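Março, caderno do ateliê, manhã

Montagem da peça Mular (vídeo em loop, dois canais, texto em legenda intercalada). Continua da entrada anterior.

- Canal A: panorâmica lenta sobre fotografia digitalizada, 2210 fotogramas. Canal B: só cartões de texto, fundo cinzento médio, sem voz.
- O ponto de loop do canal A salta. Há dois fotogramas repetidos na junção; retirar o segundo e voltar a exportar.
- Desfasamento entre canais ao fim de quase 683 ciclos no leitor da Merico. Com o leitor antigo não se mediu.

Legendas: o corpo de letra aprovado para a sala Lumlow fica pequeno a esta distância de projeção. Testar um grau acima. Manter a quebra de linha do livro, mesmo quando deixa uma preposição sozinha. A tradução inglesa ocupa mais uma linha no cartão final; falta decidir se o cartão sobe ou se o tempo de leitura aumenta.

Provas do catálogo (Trevor): os pretos fecham demasiado nas páginas duplas, perde-se o grão da fotografia de origem. Pedir nova prova em papel não revestido antes de mexer nas curvas. O ensaio sobre fotografia e texto entra depois das pranchas, sem separador.

Pendente: perfil de cor do projetor B, cabo de sincronismo mais comprido, ficha técnica com as duas versões da legenda.
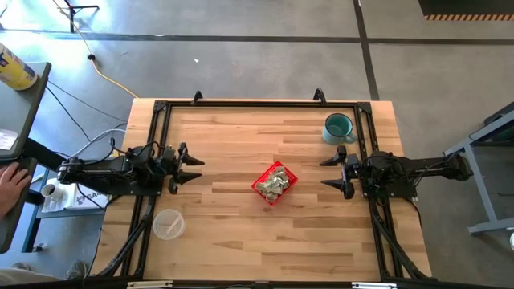

A ficha técnica segue o modelo da peça anterior, com a duração indicada em fotogramas e a menção "loop" por extenso.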